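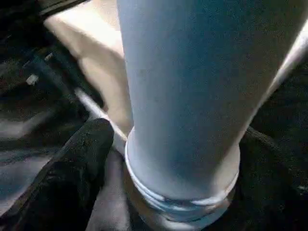 Hirkasik, 2018-09-05

Pasichnyk presents Larudent, a gripper kit for the careful handling of cups

The company Pasichnyk announces that its new gripper kit Larudent is now open for orders. The kit is made for small robot arms which must take cups, tumblers and other tapered objects from close distance and put them down again without damage.

Larudent contains black gripper fingers with a rounded tip, a small wrist camera, a mounting plate and the control software. The camera looks down along the finger, so the operator can see the rim of the cup and the finger at the same time. The full set weighs 606 grams and can be mounted with five screws.

"Our customers asked us many times for a tool that is gentle with a cup which is wider at one end," says Lesia Hrynyshyn, product manager at Pasichnyk. "With such a shape the finger can easily slide. We worked a long time on the form of the tip, and we are glad to show the result."

During the preparation of the kit the team made 383 test picks with cups of different sizes. The results are described in the user guide, which is delivered with every order.

The kit replaces the earlier model Mundent, which was introduced in April. Owners of Mundent can keep their mounting plate and order only the fingers and the camera. Spare parts for Mundent will stay available.

The first series has 132 kits. Delivery takes around five weeks after the order is confirmed. Questions about price and training can be sent to the Pasichnyk sales office in Hirkasik.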